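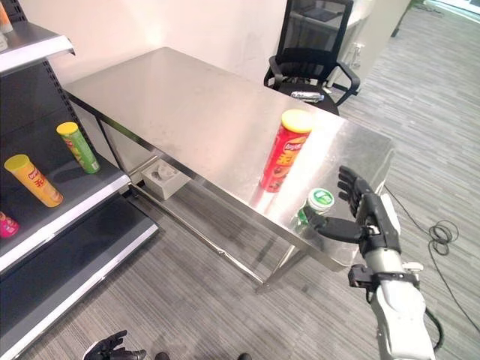 News > Press releases > 2026

Rowbotham to bring refill counters to Prulham and Pundstead stores

October 1, 2026 | By Kelly Entwistle, Press Office

Reading time: 2 minutes

PRULHAM. Rowbotham, the family-owned grocery chain, will open refill counters in its Prulham and Pundstead stores this month. Shoppers will be able to fill their own jars, tubs and bottles with dry goods, cooking oil, vinegar and household cleaners, and pay by weight.

The counters will carry 80 products at launch. These include rice, oats, flour, dried beans, pasta, coffee, nuts, dish soap and laundry liquid. Prices will be the same as or lower than the packaged version of the same item on the shelf.

Rowbotham tested the idea at its Zornberg store over the summer. The trial ended in September. It started with 47 products, and the list grew as customers asked for more. Coffee beans and rolled oats sold best. Loose herbal tea sold poorly and will not be part of the range in the new stores.

"We wanted to find out if people would come back with their own containers a second and third time," said Pauline Bunting, head of store operations at Rowbotham. "At Zornberg they did. A lot of them brought in old pasta sauce jars, and that's fine with us as long as the jar is clean and has a lid."

How it works

Customers weigh their empty container at the counter and print a label. They fill the container, weigh it again, and take it to any register. The weight of the container is taken off automatically. Shoppers who come without a container can use a free paper bag for dry goods or buy a glass jar in one of 4 sizes.

Staff will be at the counter during all store hours for the first 2 weeks. After that, help will be available from the customer service desk.

Products containing nuts, wheat and soy will be kept in a separate section with their own scoops. Full ingredient and allergen information will be posted on each dispenser. Customers with severe allergies are advised to stay with packaged goods.

"Cleaning was the main thing we had to get right," said Oddur Lauritsen, store manager at Zornberg. "Each dispenser is emptied and washed before it is refilled. We don't top up old stock with new."

The Prulham counter replaces the former magazine section near the east entrance. In Pundstead, it will be next to the bakery. Both stores will stay open while the work is finished, although the east entrance at Prulham will be closed in the evenings until the counter opens.

Local suppliers that would like to be considered for the refill range can contact Jamie Oakley in the buying office. Rowbotham is looking in particular for honey, dried fruit and hand soap.

Media contact: Jordan Lightfoot, Rowbotham Press Office, Prulham. Store photos and a full product list are available on request.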